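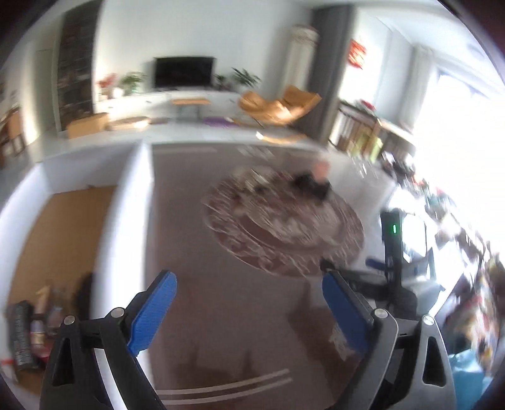

Jomdale Renderer: Monthly Contributors' Meeting
Monday, June 25, 2018
Present: Boonmee Sombatkul (chair), Kamol Sukprasert (notes), plus the usual crowd on the call

1. Texture compression
Kamol showed the new Pater branch running on his old laptop, and wow, it loads fast! The test castle went from 10 seconds to 3, with no visible banding on the stonework. Everyone wanted to see it again, so we did (twice). Normal maps still come out blocky on curved surfaces. Boonmee thinks the encoder is treating them as color data and will check the flags.
Agreed: merge Pater behind a build option, default off.

2. Shadow bug, issue 387
Great news, we can finally reproduce it. Shadows vanish when the camera sits exactly on a cascade boundary, and Kamol has a small test level that does it every time. Two fixes were discussed: overlapping the cascades a little, or clamping the split distance. Overlap looks nicer but costs some frame time on integrated graphics.
Agreed: try overlap first and compare timings in the issue thread.

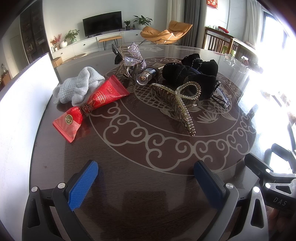 3. Level editor
Nakpan now has undo for terrain painting!! This got a real cheer. Redo works too, except after a brush size change, when it skips a step. Boonmee asked for keyboard shortcuts to match the ones in the model viewer, and there were no objections.
Action: Kamol to fix redo and post a build for testing.

4. Zellodov demo
We'd love to have a playable demo level out by December. The lighting is already gorgeous and the water shader is close. Still missing: footstep sounds, a pause menu, and anything at all behind the north gate.
Action: Boonmee to write up a task list on the wiki.

5. Any other business
The Linux build script needs the newer CMake. Readme to be updated by Kamol.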